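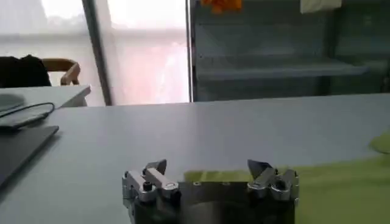
Aug 29, 2024

Gripper comparison, first proper session. Ese on the keyboard, me (Julián) on the bench, Araceli in and out.

Finally got the linkage gripper bolted to the arm and talking to the controller, and I am so pleased with this thing already. We've been living with the Morkadau parallel jaw since February and I'd forgotten what it's like to have real opening width. With the fingers all the way out there's room for nearly everything in the object box, including the wide bowl, which the Morkadau could only ever take by the rim.

Setup notes before I forget them:

Mounting pattern is the same as the old one, but the screws that came in the bag are too long and bottom out before the flange is tight. Used the shorter ones from Ulises's drawer (Ulises, I owe you four). Cable runs down the outside of the forearm with two loose ties. Leave slack at the wrist! First try I had it snug and joint six complained before it got halfway round.

Wrist camera is on the Relley bracket, tilted so both fingertips stay in view with the jaws open. I like this view a lot more than the one we had. You get both tips, the plate between them with its two screws, and plenty of table beyond. The old bracket looked almost straight down and you lost everything that wasn't directly under the palm. The price is that the window is in view too, and auto exposure does what it does: the glass goes to pure white and the cabinet side goes murky. The metal on the fingers picks up strong highlights as well, and Ese thinks those will confuse the tip tracker more than the window will. We'll see. Locked the exposure at 4000 microseconds for the afternoon. Window blows out completely at that setting but the table is readable from front to back, and the table is what we care about.

Green mat stays. It separates well from the gray tabletop and the dark tips show up beautifully against it. The one thing it's bad for is the green objects, and of course we have green objects. Ese wants to try a plain blue one too.

Tests

Ran the open/close cycle first with nothing in the jaws. 2000 cycles on the Gridimel controller at medium speed, left it going through lunch. No missed stops, no drift in the encoder zero when we checked it afterward. Then 2000 more at full speed, same result. The sound changes a little toward the closed end at full speed, a sort of tick, and I think it's the right-hand link touching its stop a hair before the left. Could be the assembly and could be me, I had that side apart yesterday to look at the pins. Will shim and listen again.

Then grasps. Same order we used for the Morkadau so the two sheets can sit next to each other: 34 objects, each one placed by hand, one attempt, lift, hold, put down. Only got through the hard half of the list today but it's very encouraging.

Sponge: lovely. The angled tips sink in a bit and it doesn't rotate.

Marker lying flat: picked it up first time!! The Morkadau pads are too thick to get under it and we always ended up pushing it along the table. The pointed tips just go down either side and close.

Wide bowl, from the outside: yes, although the contact is so small that it swings. Needs a second contact point or a softer tip.

Steel ball: no. Squirted out toward the cabinet and Araceli caught it with her foot. Pointed tips on a smooth sphere, what did I expect. The old flat pads win this one easily.

Playing card: got an edge up, lost it on the lift. Want to try again with a slower close.

Tape roll: fine from outside, and also fine from inside, opening outward. That second one I hadn't planned, Ese typed the wrong sign and it worked so well we kept it in the list.

Where I've landed for now: this one for thin and wide things, flat pads for round and heavy. If someone made me pick one for the whole box I'd pick this and spend a week on the fingertips. The tips come off with a hex key, so swapping them should be quick once we have something to swap in. Valeriano has some leftover urethane from the wheel job and says it's soft enough to pour over a printed core. I've asked him for a small sample first, we don't need the whole tub.

Speed is the other surprise. Closing from fully open takes noticeably longer than on the Morkadau, purely because there's so much travel, and if you always open all the way between grasps it adds up over a session. Ese wrote a quick pre-shape step that only opens to the object width plus a margin. Huge improvement for ten lines of code. It's on the bench branch, not merged, and the margin is hard coded so don't go looking for a setting.

To do

Shim right link, repeat full-speed run, listen for the tick.

Rest of the object list, easy half.

Matte tape or a dull coat on the inner faces of the fingers, then rerun the tip tracker on the same poses.

Repeat the ball with the urethane tips when they exist.

Ask Ulises if the Gridimel logs motor current at the faster rate or only position. Would love to see the current trace on the sponge against the marker.

Araceli wants the calibration board shot again at the locked exposure. Doing that first thing, before anybody moves the arm.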